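Tendeck Support Home | Tickets | Kits | Firmware | Sign in

Ticket 2245 – Lultside picking kit, trial unit
Status: open Priority: high
Product: Lultside kit w/ three-finger hand, sleeve, shop routines
Reported by: Mivance store lab

Problem: hand drops out of the pick routine on startup. Error 1363, hand not ready. Started Thursday, right after the sleeve went on. Arm itself fine, homes fine, no complaints from the base.

Tried so far:

1. Power cycle, whole unit. Error comes back.
2. Reloaded the shop routine from the kit menu. Same.
3. Hand parked pointing down over the carpet, sleeve left on, ran the finger check from the menu. Fails at the thumb every time. Sleeve hem sits right over the finger bases so can't see if anything is pinching in there.
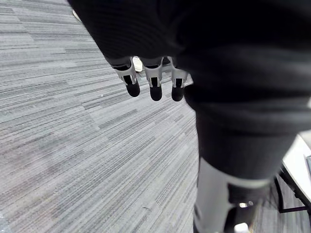 4. Pushed the sleeve back two folds and taped it. Finger check passes. Error gone untill restart, then back.
5. Swapped the hand cable for the spare. No change.

Second thing, maybe separate. Basket routine. Grip on the handle is OK but the reach to the produce shelf is slow, long pause before it commits to anything on the left end. We set it up with the cabbages there, gourds and cucumbers next, all fake stuff. Manual says shelf map is good for 200 items, we are nowhere near that. Re-ran the map 6 times, pause is still there. Lighting not changed. Need to know if its a setting or if the kit is just like this – we have to decide on buying before the end of June and the write up is waiting on this.
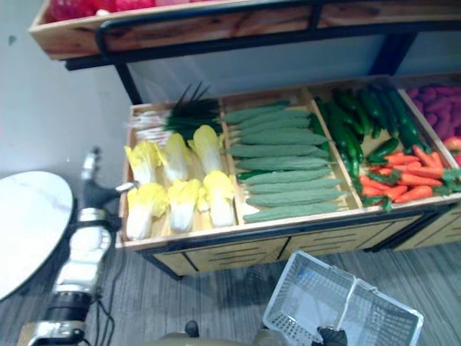
Chan: Two seperate faults I think. 1363 after a restart with the sleeve on is usually the finger zero getting saved while the fabric is pushing on the thumb. Take the sleeve off completely, zero the hand, save, restart, then put the sleeve back on. For the pause, check if "confirm each item" is on under shop routines. Ships on by default. Send the log either way.

Reply: will do the zero this afternoon. Log attached after.

2 replies | 0 shares | Follow this ticket
This site uses cookies to keep you signed in. Accept | Settings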